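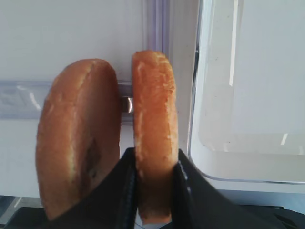

Fustia Recipe Cards

Version 2. Maintained by Nnamdi Haruna and Salamatu Abubakar.

Fustia is a set of 603 home recipes typed up from handwritten cards. Most came from kitchens in Jibrin and Bundano. Spelling is left as written, including the three ways people spell "yogurt".

Files
cards.csv: one row per card
steps.csv: one row per step, almost 3,000 rows
units.txt: cups, tins and handfuls, with gram values where we have them

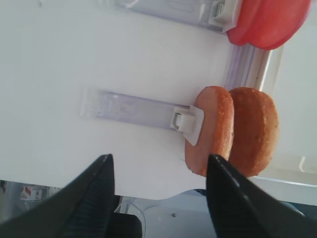
Oven temperatures are in Fahrenheit. Cards that only said "hot oven" have a blank in the temp column. Please don't fill these in and send them back as fixes.

Known problems
Card 212 is missing its second side. Bread and bun recipes have no tags yet; Chibuzor Shehu is working on them. 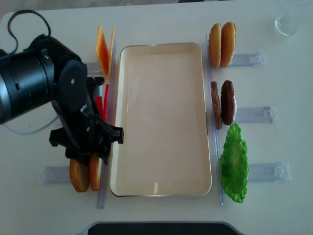

Bun halves and a cream-colored tray on a white table.

License
Free to use and change with credit to Fustia. Send corrections to Salamatu with the card number in the subject line.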